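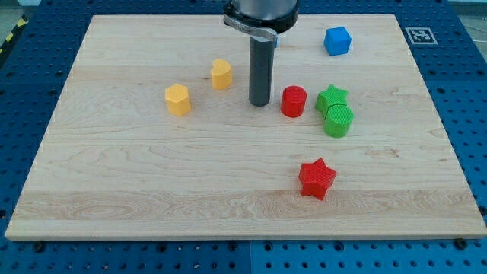
Threads > Home and shed > Timber

Latest Replies Saved Search

Last updated Sat 26 November

Got asked again this week how I finish a benchtop, so I'm putting it all in one thread. It's for kitchen and laundry tops in solid timber. Floors are a different job.

Maple first. People buy it for the colour and then put an oil on it that turns it orange. If you want it to stay pale, use a water-based hardwax or a clear with no amber in it. Try it on an offcut and leave the offcut on a windowsill for a few weeks before you commit.

Figured grain blotches if you stain it. I don't stain maple at all any more. If you want dark timber, buy dark timber.

Sanding. I go 80, 120, 180 and stop. Going to 320 makes it feel lovely and then the oil sits on top and goes sticky. Vacuum between grits. A tack cloth is fine too but check it isn't a waxy one.

Wipe the whole top with a damp rag after the 180, let it dry, then knock the fuzz off by hand. Skip this and the first wet glass will raise the grain for you.

Ends drink more than faces. Two coats on the ends before you start on the top, then carry on as normal. Same goes for the sink cut-out, which is where most tops fail. I pulled one out of a house in Resomthorpe that was black for a hand's width all round the tap hole.

Do the underside as well. Same number of coats. A top finished on one side will cup.

Coats: thin. Put it on, wait 20 minutes, wipe off everything that will come off. Then leave it overnight. In January I start early in the morning because by lunch the shed is too hot and it goes off before I can wipe it.

Oily rags go flat on the concrete outside or in a bucket of water with a lid. Don't scrunch them up in the bin. Fergal Lenihan lost a good bin and part of a fence that way.

Fixing it down. Slotted holes or proper brackets, so the timber can move across its width. Don't glue it to the cabinets. Rónán Brennan glued his and it split along the join by the next summer.

Cost, as a few of you asked. My last top was $789 for the timber from Hanrahan, delivered. Oil was extra and I've still got half the tin.

Upkeep is a light sand and one coat a year near the sink, less elsewhere. Takes me up to 30 minutes, plus drying. No vinegar sprays on it. Warm water and a bit of dish soap.

Someone asked about coffee rings. Fine paper, with the grain, a bit wider than the mark, then dab of oil and wipe off. Black rings from a tin or a cast iron pan need oxalic acid. Wear gloves and rinse it properly.

Next one I'm doing is a laundry top in blackbutt. Will add to this thread when the slab turns up.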